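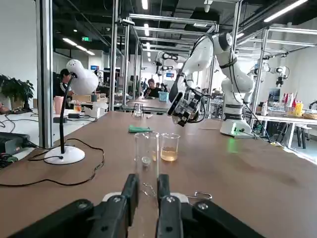

Replacing and seating a snare drum head

Posted November 23, 2018 by Eustaquio Villalobos

These steps are for a 14 inch snare with ten lugs, but they work the same way on eight. I used my old Collside steel shell. The top head had a dip in the middle you could feel with a fingertip, and it had stopped holding a tuning for more than a song or two.

What you need

A new 14 inch batter head (I used a coated Renora)
A drum key, or two if you have them
A dry cotton cloth
A soft brush, an old paintbrush is fine
Light oil or white grease for the tension rods
A folded towel to work on

Taking the old head off

Turn the snares off with the throw-off lever. Put the drum on the towel with the batter side up. Loosen each rod half a turn, going across the drum and not round it in a circle. Go over them all again, another half turn each, until they are finger loose. If you undo one side completely while the other is still tight you can pull the hoop out of true, especially a thin pressed one.

Lift the hoop off with the rods still in it and put it down somewhere flat. Mark which part of the hoop sat over the badge with a bit of masking tape. It isn't essential, but older hoops tend to have settled into one position and I like to put them back where they were.

Cleaning up

Brush the dust out of the shell and wipe the bearing edge with the dry cloth. Run a finger slowly right round the edge. You are feeling for nicks, flat spots or lumps of old glue. On a metal shell there is seldom anything to find. On a wood shell, a dent you can catch a nail in should be looked at by someone who recuts edges. Don't take sandpaper to it yourself.

Check the screws holding the lugs on from the inside while you are in there. Two of mine had worked loose. Nip them up with a screwdriver, no more than that.

Wipe the old grease off the rods and put a small drop of fresh on the threads. Any rod that is bent should be replaced. Make sure every washer is still there.

Fitting the new head

Put the head on the shell and spin it. It should turn freely without catching. Put the hoop on, line up the tape with the badge and check that the gap between hoop and shell looks even all the way round.

Turn all the rods down with your fingers only, until each one just touches the hoop. Now pick up the key. Start at the rod next to the throw-off and give it half a turn, then the one directly opposite, then move one place along and do the same again. If you have two keys, do both sides together. Go round this way twice.

At this point there will probably be some wrinkles. Tighten the nearest rod a quarter turn at a time until each wrinkle has gone.

Seating

Press down in the centre of the head with the flat of your hand, firmly but without leaning your full weight on it. You may hear some cracking. On most heads that is glue in the collar and does no harm. Check the rods again afterwards, as a few will have gone slack.

Bring it up to a little above the pitch you want and leave it overnight if you can. Vinh Kim, who taught me, always left his for a full day. I usually manage a few hours.

Evening it out

Rest a finger lightly in the centre and tap about an inch in from the hoop at each rod. Listen for the odd ones out. Always bring a low one up. If one is too high, take it down below the note and come back up to it, otherwise the rod can stick and slip later while you are playing.

Once the notes match, turn the snares back on and play it properly for ten minutes. Then go round once more with the key.

If it chokes or sounds dead, loosen the snare wires before you touch the head again.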